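Search this site Go

Packaging and Waste, Unit 5: Sorting Plastics
Handout for the evening course, J. Eichhorn

Most plastic packaging belongs to one of a few resin families. The number inside the triangle tells you which one. PET (1) is used for drink bottles, HDPE (2) for milk jugs and detergent, PP (5) for yogurt tubs and many caps. The number names the resin. It does not promise that your town collects it.

Color matters more than people expect. Clear PET can become almost anything when it is melted again. Tinted PET usually ends up in darker goods - strapping, carpet fiber, felt - and sells for less. Pigment cannot be washed out of the flakes.
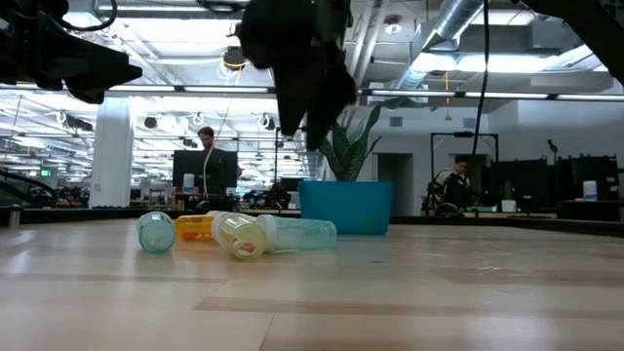 Fig. 13. Plastic bottles in teal, orange and clear, one with a pale yellow cap.

Caps are often a different resin from the bottle. In a sink-float tank PP and HDPE rise and PET sinks, so the two can be separated after grinding. Check your local rules before leaving caps on. Small items are a separate problem and may drop through the screens at the start of the line.

Reading for next week: the Durnis case, first half only. Note how the plant handles mixed bales and what it pays for them.

Exercise: collect your own household plastic until the next class. Sort it by resin number, then by color. Weigh each group and write the results in grams. Bring the table, leave the plastic at home.

Last updated: Mon 16 October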